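**Stacking project, progress report no. 3**
16 October 2019

So the stacking part finally has a shape! Ayane Maruyama and I are on the Nodar team (the Tulska group has the sorting task, good luck to them), and our job is three wooden blocks: red on the dark square, green on the red, and the yellow one wherever it fits. Two arms, one table, no bumping into each other. I wrote the grasp part and Ayane did the timing between left and right, which is way harder than it sounds.
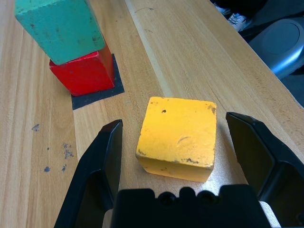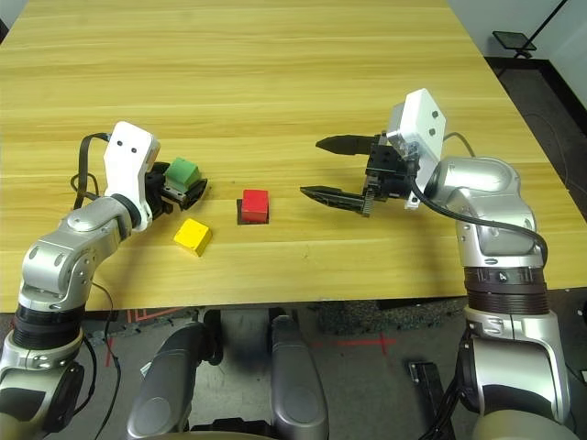
*Red, yellow and green blocks on the table. First picture from the wrist camera, second from the head camera.*

We've recorded 336 tries so far and 143 of those are ones I'd keep. The plan says 1000 by the end of the course, so yeah, we need to speed up. My biggest headache is block angle. If a cube is turned a little, the fingers catch a corner and push it away, and I spent nearly a whole afternoon on that before Ayane suggested lowering the approach speed. Much better now!

Next up: redo the wrist camera calibration and clean up my naming in the log files (sorry, Ayane).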